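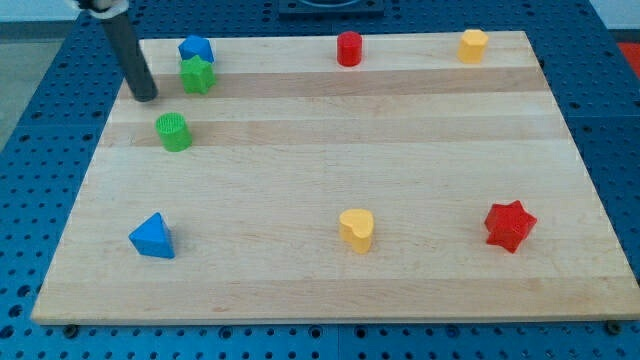 Arkdale Push Board - block set, board and pusher rod for language-guided pushing

I'm Birsen Erdem, and I've been pushing little blocks around a plank for longer than I'd like to admit. The Arkdale board started as our own lab fixture at Carnitz, then people who read our write-up kept asking where they could get one, so now it has a product page and I have to write it. Hi!

What you get

- The wooden board, pale, with natural grain (no two are quite the same, and a darker strip or two is normal)
- Eight blocks in four colors, two blocks per color
- The black pusher rod, round tip, with a wrist adapter
- Two bolts for the front corners, plus a hex key
- A card with the full instruction list

The arm and the table aren't included. Any table with a regular grid of holes will probably do, but check the spacing against the drawing before you order. I got that wrong on my first table and spent an afternoon with a drill.

Why these blocks

The method we built this for is simple to say out loud. You type or speak something like "push the green star next to the yellow heart," and the policy gets the camera view and the sentence and has to move the rod. There's no grasping at all. I love that about pushing - you get rid of the whole gripper headache and you still have plenty of ways to fail.

The colors and shapes are picked so that neither one is enough on its own. There's a red star with six points and a green one with five. There's a green cylinder and a red cylinder. If your model only listens for "star," it's going to walk up to the wrong one a fair bit of the time, and you'll see it happen right in front of you. The blue pair is a triangle and a pentagon, and the yellow pair is a heart and an octagon, which are easy to tell apart up close and surprisingly easy to mix up in a small, low-resolution crop.

Eight blocks, each pushed to each of the others, gives you 56 basic instructions. That's what's on the card. Shivam Sisodia wrote the wording variants ("slide," "nudge," "bring it over to") and those are in the download folder too.

How we run it

Spread the blocks out and leave some open wood in the middle, so the rod has room to get behind things. Bring the tip down beside a block and never on top of one. We hover just over the surface between pushes and keep the tip low during them. Our time limit is 15 seconds per instruction, and a push counts if the two named blocks end up touching and everything else is still on the board.

Please report the pushes where a third block gets dragged along. We leave those in as successes and mark them separately, because throwing them out made our early numbers look better than the policy was.

What we found

The result people ask me about most is the correction one. Devendra Pandey sat next to the arm and was allowed to give a new sentence partway through ("a bit left," "no, the other star"), and the same policy finished a lot of instructions it had been fumbling. We didn't retrain anything for that. The weak spot is rotation: it's decent at getting a block to a place and pretty bad at turning one, the triangle most of all. Manju Tripathi is working on that and has opinions about rod tips, so expect a second tip option at some point.

Odds and ends

Wipe the board dry and don't sand it - the friction changes and then your runs from before and after won't match. Keep your lights even and overhead if you can. Hard side light gave us long shadows and the model chased one of them for a good while (I have the log, it's very sad).

Single blocks can be reordered in any color. The red six-pointed star is the one customers ask for most, and I suspect most of those are under a cabinet somewhere.

Orders and questions go through the Arkdale contact form. Ming-te Yeh handles adapters, so include your wrist flange drawing when you write.

Page updated 12 October 2020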